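Keeping two cups in the same place on a white worktop

Posted in Community Help, Storage and Small Items
Oct 31, 2022

Walter Bermúdez
Our centre at Asfaw keeps a plain white table against a white wall. A grey cup and a yellow-green cup stand towards the back of it, and small glass bottles are sorted into them. Members of staff return the cups to slightly different positions after cleaning. We should be grateful for advice on a marking method that does not require drawing on the surface. Coloured tape has been tried.

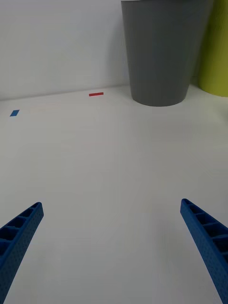 Table at Asfaw, with red and blue tape.

The tape is satisfactory as a guide to the general area. It does not, however, indicate precisely where each cup should stand. The budget available is 50 and the table must remain in use throughout.

Dreltar
Buy a tray.

Wálter Henao
A tray would raise the cups and may itself be moved. I would recommend retaining the tape and agreeing in writing what each colour signifies. At our own premises, red refers to the back of the table and blue to the sides. The cups are then set by reference to the strips.

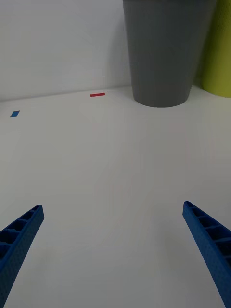

Bastemari asks whether tape of this kind leaves a residue. In our experience it does so if left down for a whole summer. Ours was laid in May and is now replaced every 2 months, with the surface wiped using warm soapy water before the new strips are applied.

It is also advisable to settle which cup receives the bottles. Where two cups stand side by side, a bottle can easily be placed in the wrong one.
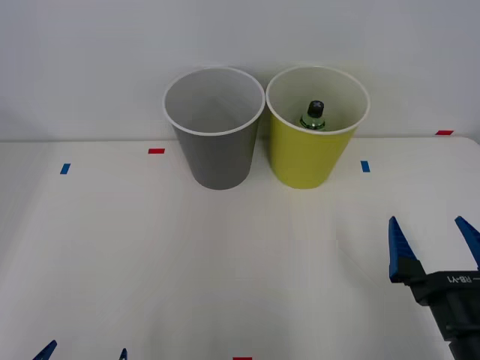
A short notice on the wall, giving the colour of the cup and its contents, should be sufficient for this purpose. The notice should be reissued whenever the arrangement is altered, and the previous copy removed.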